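Talk notes: getting a straight answer out of a travel company
Clillora branch, 17 August 2023
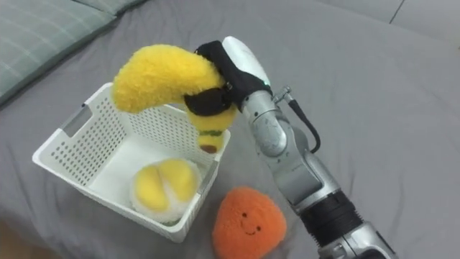
Slide 1: plush banana, white basket

Start with the ferry. Booked Covmont to Fludik for last December, cabin for 2. Cabin given away at check-in. Slept in chairs, 8 hours. Keep this short, they've heard me moan before.

What I did wrong: shouted at the desk. Desk staff can't refund anything. No name taken, no note, no photo of the departures board. Left with nothing on paper.

What worked in the end. Wrote one letter, one page. Date, booking number, what was paid, what was missing, what I wanted back. Put the amount in the first line. Not "compensation", the actual figure.

PAUSE, ask who has ever put a figure in a complaint.

Holding replies. "We value your feedback" is not an answer. Reply same day, ask for a date. Do it again. I sent 5 emails before a human wrote back. Keep them in one thread, dont start new ones or you get a new case number every time.

Booking agents. Mine was Kalniņš Travel. Agent said ask the ferry line, ferry line said ask the agent. Copy both into the same email. That shifted it within the week.

Vouchers: first offer was a voucher. Said no thank you, card refund please. Check the expiry if you do take one. Mine had a blackout over the holidays, useless.

Card company next, if they go quiet. Mention call times, mornings better. Nearly 40 minutes on hold in the afternoon, same number at opening time got straight thru.

SKIP if running late: the lost suitcase story. If not, keep it to the tag. Keep the tag!! Photograph the case before you hand it over, inside too.

Handout is the sample letter, one each, spares by the door. Change the figures before sending, somebody last time didn't.

Questions. Repeat them back, mic doesn't reach past the front rows. Then coffee.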